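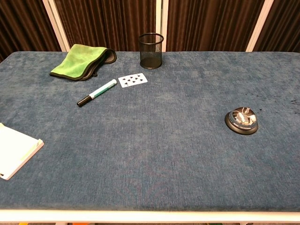 Section 4.2 covers the recording of hand demonstrations for the Sideren task trainer. The operator performs the task by hand while wearing the chest camera, and the trainer stores each pass as one episode. Before recording, arrange the objects with clear space between them, as with the marker, the playing card and the mesh cup on the blue cloth, and leave the front of the table open for the hands.

1. Fasten the chest harness and check the view on the Vainio monitor.
2. Select New Task and enter the task name.
3. Hold both hands still for 2 seconds, then begin.
4. Complete the task at a steady pace. An episode may last up to 120 seconds.
5. Press Stop, then select Keep or Discard.
6. Move the objects to new positions and repeat until 28 episodes have been kept.

Note: The trainer holds 3,000 episodes. Export older tasks before this limit is reached.

Caution: Do not lean over the table while recording. The harness may catch on objects.

For remote control, see Section 4.3.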